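Vudon Backup for phones and tablets
Section 6: Moving your data to a new phone

Use this section when you already have a Vudon backup and want to put it on a different handset. If you haven't made a backup yet, go to Section 2 first.
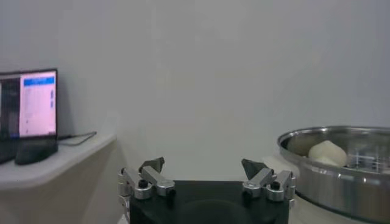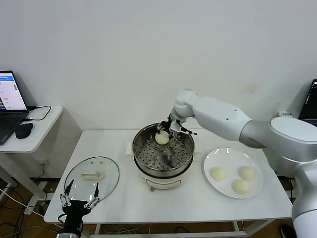
Top: gripper and wall. Bottom: white arm with a steamed bun over the pot.

Before you start

Both phones need at least half a charge. The new phone must have as much free storage as the backup takes up. A full backup from a 64 GB phone will not fit on a smaller one unless you leave out videos (see step 5).

Turn off the screen lock on the old phone until the transfer is done.

Steps

1. On your computer, open Vudon Backup and sign in with the account you used to make the backup.

2. Plug in the new phone with its own cable. When the phone asks whether to trust this computer, tap Trust and enter your passcode.

3. Click Restore, then choose the backup you want. Backups are listed by date, newest first. The program keeps the last 19 and deletes older ones.

4. Enter the backup password. This is the one you set when you turned on encryption and may be different from your account password.

5. Tick the items to copy. Photos, messages and contacts are ticked already. Untick Videos if space is short.

6. Click Start. Leave the cable in and keep the computer awake. The phone will restart 2 times.

7. When the welcome screen appears, choose your language and region and connect to Wi-Fi. Apps download again in the background and their icons stay grey until they are ready.

Caution: Do not unplug the phone while the progress bar is showing. If the cable comes out, the phone may stop at the logo screen - see "Recovery mode" in Section 8.

Note: Avico and Besstead handsets bought before May need the latest system update before step 2. Check under Settings, General, Update.

Note: Bank cards and fingerprints are not part of any backup. Add them again by hand.

Last revised Thursday, September 10, 2020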